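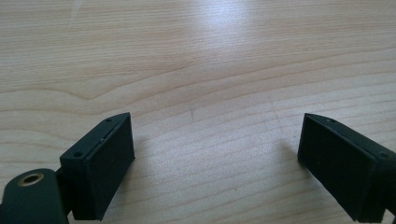 The two fingers of a hand-held gripper, open over a wooden tabletop. Each finger has a flat black pad on its inner side.

How Do You Plan a Budget for Grippers?

A gripper is the part of a robot that holds things. Some grippers are bolted to a robot arm. Others are held by a person, who uses them to show a robot how a job is done. Both kinds cost money, and both have parts that wear out.

A budget is a list of what you plan to buy and how much you can spend. Engineers write one before they order anything.

Step 1: Write down the job

The Stanis workshop wanted to teach a robot to pick up blocks, cups and spoons from a table. That sentence went at the top of the first page. It told the buyers how wide the gripper had to open and how much weight it had to lift. A gripper for car doors would have been too big and would have cost far more.

Step 2: Count the units

The workshop needed 2 grippers in use at the same time. If one broke, half the work would stop. A spare costs money while it sits on a shelf, but waiting for a repair costs time. The workshop decided to buy spare parts and no spare gripper.

Step 3: Find the parts that wear out

Pads press against objects again and again. They pick up dust, and their surfaces get smoother. A smooth pad may let a cup slip. Screws can be lost, and finger edges get scuffed.

Parts like these are called consumables. The workshop planned for 5 sets of pads and kept them in a labeled drawer.

Step 4: Compare prices

There were two offers. Savent sold a gripper with a low price, but its pads were glued on. To change a pad, you had to replace the whole finger. Yoshida sold a gripper that cost more on the first day. Its pads came off with a screwdriver.

The buyers added the price of the gripper to the price of all the parts it would need. This sum is part of the total cost of ownership. The Yoshida gripper had the lower total, and the workshop chose it.

Step 5: Add the waiting time

The time between ordering a part and receiving it is called lead time. For the pads, it was 30 days. The workshop ordered new sets when 2 were left in the drawer – early enough that the drawer did not run out.

Words to know

Gripper: a tool that opens and closes to hold an object.
Consumable: a part that is used up or worn out and then replaced.
Lead time: the wait between ordering and delivery.

Try it yourself

Choose a machine at home, such as a printer or a bicycle. List the parts that wear out. Ask an adult to help you find the price of each one, then add them to the price of the machine.

Next in the Prallirik series: How Is a Robot Arm Measured?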